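Chapter 5
Planning the Group Photographs

Most couples ask for more group photographs than the day can hold. A group of eight people takes two to three minutes to gather, arrange and photograph, and a group that includes grandparents or small children takes longer. A list of 18 groups will therefore use up most of the drinks reception.

This chapter deals with the list itself: who writes it, when it is agreed and how it is worked through on the day. Lighting for large groups is left to Chapter 6.

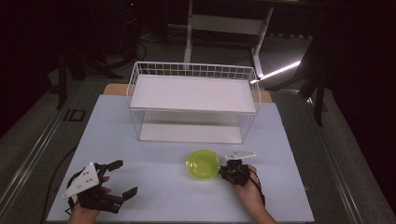 The list should be settled with the couple at least two weeks before the wedding. Ask for names as well as relationships. "Bride's cousins" is of little use to an usher who has never met them. At the Prascombe wedding, which we return to later in the chapter, Yuk-lan Ko was given a list of 68 names in no order at all, and sorted it into nine groups by family before the day.

Start with the largest group and let people go as the groups get smaller. Older relatives should be placed early – they may have been standing since the church door. The couple stay where they are throughout, and the guests move around them.

5.1 Who calls the names

The photographer should not do this alone.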